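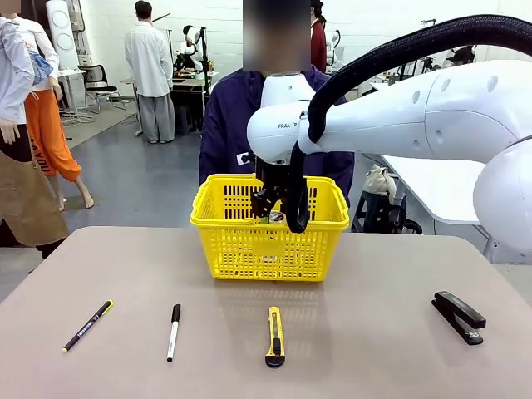

One Basket, Five Tools: Sorting Out the Shared Supply Table

By Brayden Gill
February

Most small offices and workshops lose very little equipment outright. The stapler is in the building. It is under a delivery note, or in the drawer of whoever last bound a quote. What is lost is time, in short pieces, and usually by the person who has a customer waiting.

The open basket is the cheapest remedy in common use. A yellow shopping basket of the supermarket type does the job as well as anything sold for desks. The slotted walls let a person see what is inside from a chair. Dust and pencil shavings drop through the vents and do not build up in the corners. The handles fold down onto the rim, so the opening stays clear on all sides, and fold up again when the contents have to go to another bench.

At Tamato, a sample-packing business with 30 staff, the stationery cupboard held 2,966 items at its last stock check. The shared table in the packing room now draws on five of them: a pen, a marker, a utility knife, a tape measure and a stapler. Anything else is signed out from the cupboard.

The choice of five was made from a log sheet kept for 20 working days. Scissors were dropped, as the knife covered the same work. Glue sticks were requested twice. The tape measure was a late entry, added after cartons were repeatedly sized by eye and sent out with too much filler.

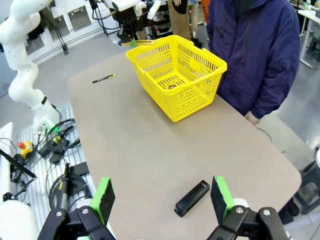 Clear space around the basket makes a stray stapler or marker easy to spot.

The layout routine takes place on Monday, before the first orders are printed. The basket is emptied completely. Each item goes on the tabletop in a single row, with a gap of at least a hand's width between neighbors. Items that touch tend to be picked up together and checked as one, which defeats the exercise.

Checks are brief. The pen and the marker are tried on scrap. The knife is confirmed retracted, then the slider is run out one notch and back. The tape is pulled to its full length once a month, and otherwise just far enough to see that the hook at the end is straight. The stapler is opened, filled and closed. A stapler left with a short strip will jam sooner than a full one, in the packing room's experience, and it has the worst record of the five.

Color matters more than expected. Black items on a pale tabletop are found quickly. Yellow items on the same surface are found quickly too, but a yellow knife in a yellow basket is easy to miss, and the room's log records two replacements ordered for knives that were lying against the basket wall. Vomusell, which supplies the firm's cutters, offered an orange version. It was declined on price.
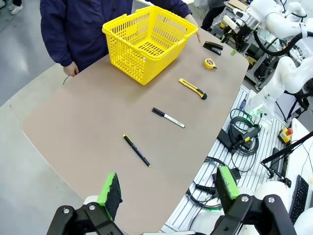 Loading order follows weight. The stapler goes in first and lies flat on the floor of the basket. The tape measure sits beside it, and the knife goes along one long side with the slider facing up. Pen and marker go in last, across the top, where they can be lifted out without disturbing the rest. Thin pens will work their way through wide slots if they are stood on end, so they are laid down.

Orlandini, a print shop on the floor above, tried the same system with dividers cut from card. These lasted up to 800 uses by the shop's own tally and were not replaced. Staff there had started putting receipts in the spare compartment.

The basket itself needs a rinse in warm water every few weeks and should be dried upside down. Tamato keeps a second one under the table for returns, marked with tape on the handle.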